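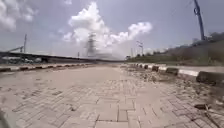 Jumgate path, end to end – a thread for anyone who loves a really long straight walk as much as I do!

1/ I've been meaning to do this one since February. It's the paved stretch that starts behind the Flendine depot, and it just goes on and on. Flask packed, old boots on, very happy.

2/ Herringbone paving! Miles of it! I have a soft spot for herringbone (my gran's yard had it) and I could look at those little zigzags all day. Where the sand has drifted over, the dry grass has moved right in.

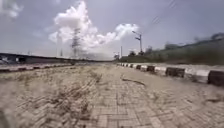 3/ THE KERBS

Black and white, black and white, all the way along. Some of the black ones are properly chipped and I like them even more for it. If you get down low they shrink into a tiny stripy ribbon – try it, your knees will forgive you.

4/ And then you look up. What a cloud!

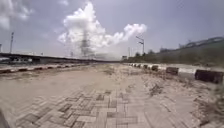
Big cloud, pylon underneath, flyover to the left.

5/ Lunch was a cheese pie from Begović, bought on the way (get there before 11, they sell out). Bus 17 drops you close to the start and the 74 brings you home from the other end.

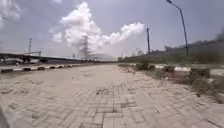

6/ I do love a walk where you can see where you're heading. I used the flyover to keep my bearings and picked the larger pylon, the one right under the cloud, as my target. Watch your feet on the right, where the pavers get uneven and the sand spills in from the verge.

7/ Next up is the Fakel loop, which I've only ever done in the rain. Tell me your favourite bits of paving, please, I mean it!

Print this thread | E-mail this thread
Contact | © Jumgate Walks | Back to top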